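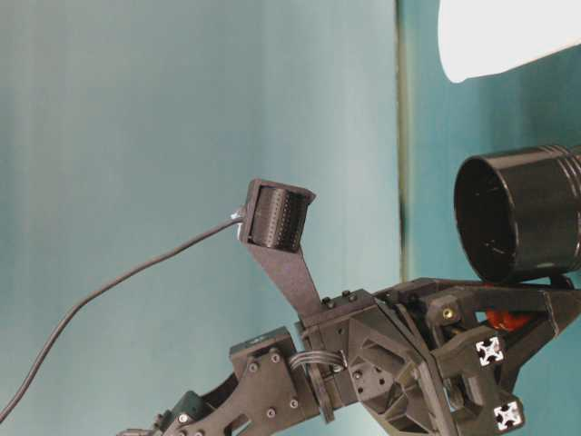
Slide 1. The wrist of our arm, with the sensor housing on its bracket and the gripper base to the right.

Good evening, and thank you for having us. My name is Tassanee Rungrueang and I look after the robotics club at Nimthorpe. (Wait for people at the back to sit.)

I will talk for 11 minutes and then there is time for questions. Please keep the first slide up while I do the introduction.

Start with the club. We have eight students this year, and four of them had never held a hex key before November. The project is called Clallska. The task is simple to say: the arm must pick up a part, turn it, and put it in the correct place. The students chose the task themselves, and I only asked that it should be possible to finish before the exams.

Now the slide. Point to the bracket first. It is one flat plate, wide at the top and narrow at the bottom, and bolted to the block on the wrist. Say that this was the third design. The first one was too short and the housing touched the cup when the wrist turned. The second was long enough, but it shook. Malleable minds, stiff brackets - my students do not laugh at this, maybe you will.

Then the cables. One thin cable comes out of the side of the housing through a small clip and goes away to the left in a big curve. The four cables at the joint are a separate bundle. In the beginning everything was tied together, and each time we wanted to change the sensor we had to open the whole wrist. Ask who in the room has made the same mistake. (Pause. Usually many hands.)

The big plate in the middle has pockets in it to save weight. Mention that the students calculated the pockets on paper before they drew them. The plate lost almost 290 grams compared with the solid one.

If somebody asks about money: the motors were a gift from Zarei, and we paid for the rest from the school fair. I prefer not to give the total, as I have not checked it with the office.

Next, the competition. We entered the Flurkex regional round and came fourth. Say clearly what went wrong: the program waited for a sensor value which never arrived, and we lost the second run. The repair was a time limit, two lines of code, written by the youngest member during lunch.

Slide 2 is the timetable. Do not read it out, only show the gap in the exam weeks.

Last point before questions: we need a mentor who knows control software, one evening every two weeks. My address is on the last slide. Leave it on the screen until the end.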